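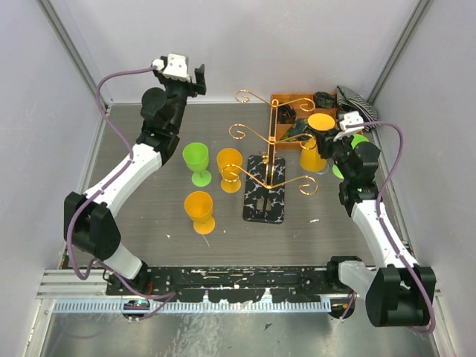

Two-arm bench: frequently asked questions
Last updated 16/02/2022

What is the bench for?
Members use it to learn how to set up and drive a pair of robot arms on ordinary household jobs. The current job is the goblet rack. Each arm picks up goblets and hangs them upside down on the rack in the middle. The goblets are orange and green so that you can call out which one you mean.

Who can use it?
Any member of the Narnasari workshop who has done the bench induction. The induction takes 60 minutes and is run with the power off for the first half.

Did you build the arms yourselves?
No. We bought them as kits from Politz and put them together here in January. The bench, the walls and the wiring are our own work. The kits came with a printed booklet, and a copy is kept in the drawer under the bench.

Why is there a toothed strip along the front?
It came with the second-hand rail we mount the arms on. We use the teeth to set the bases back in the same place after they have been taken off. If you move a base, write the old and new positions in the log.

What are the purple cables?
One runs to each gripper. Leave them a wide loop round the outside of the elbow. If you tie them tight to the forearm they pull at the plug when the elbow folds. We lost one plug that way and the replacement took three weeks to arrive.

Why do the arms keep knocking the rack?
Usually the curled hooks. They stick out further than people allow for, and the ones nearest the front are the easiest to catch. Bring the goblet in high, with its foot upwards, and lower it only when the stem is past the end of the hook. Slow down for the last part.

Can I use both arms at once?
Yes, once you have been signed off on one. Start with one arm raised and clear while the other works. The software will stop both arms if it thinks they are going to meet - but it doesn't know where the rack is, so don't rely on it for that.

How fast should I run it?
Keep the speed setting at 42 or lower. It goes up to 67 on our controller, and at that speed the goblets swing.

Can I bring my own objects?
Yes, if they are light and dry. No glass. Put them away in your own box afterwards.

What does the controller run on?
An old desktop PC with a Clarkex board in it. Recordings are saved to the shared drive, which holds 2000 runs before it starts to complain. Please delete your failed ones.

Something has come loose. What do I do?
Press the stop button, switch off at the wall and leave a note on the bench. Don't tighten the wrist screws yourself - they strip easily.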